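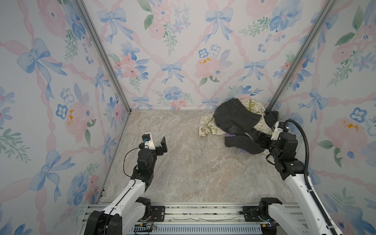 Print this release | E-mail this release

Filed under: Equipment & Planning

Rancombe Sets Budget for Two-Arm Laundry Handling Stations

I'm Ilgın Karaca, I look after equipment planning at Rancombe, and I get to share some news I've been sitting on since the spring. In June we start buying two-arm stations for our garment sorting floor – 30 of them, spread over 7 purchase orders, with the first order going out on a Friday if our finance team gets its way.

We looked at 113 line items before we signed off on the plan, and I'll admit the arms were the easy part! What ate up my evenings was everything else: rails, brackets, cable duct, wrist cameras, spare grippers, and the walls and floor of each booth. If you're putting together a budget like this, please price the small stuff early. Our first draft left out spare cables completely and I had to go back and ask for more money (not my favorite meeting).

Jeans got a lot of attention in our planning. They're heavy, they bunch up, and they land in the same pile as socks and other small things, so we wrote mixed piles into the requirements for every supplier.

Amato will supply the booth framing and Gundo has the service contract, which runs for about two years. We're keeping one order open until the fall so we can change the gripper fingers if our operators ask for something different – and knowing them, they will.

Suppliers who'd like the requirements list can write to the Rancombe planning desk.

Recent releases
Rancombe and Jinia Extend Parts Agreement
Gundo Opens Second Service Counter
Planning Desk Hours for Summer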